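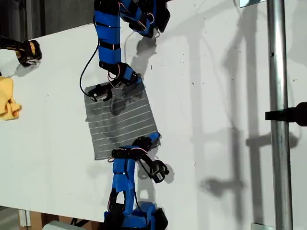
A grey cloth on the white table, with an arm at work from either side.

Well, what an afternoon that was at Tritberg! The women's side beat Haddad by 2 points in front of 284 people (a record for our little ground), and I don't think my voice will be back before the weekend. 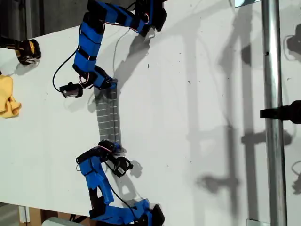

Our sevens squad start their spring training next week and newcomers are very welcome, whatever their age or speed. The first few sessions are all about passing and keeping your shape, with everyone stretched out in a line like that narrow grey strip held at both ends, and the middle players doing their best not to sag! Bring boots, a drink and something warm for afterwards.

The minibus fund now stands at £2,445, helped along by a very kind £200 from the supporters at Nelleo, and we do hope to have it on the road by October.

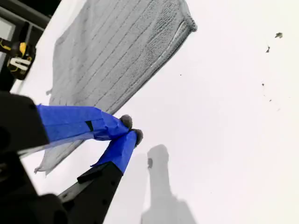
Until then it's lifts as usual, so if you have a spare seat for the away match at Alis, please put your name on the clubhouse list.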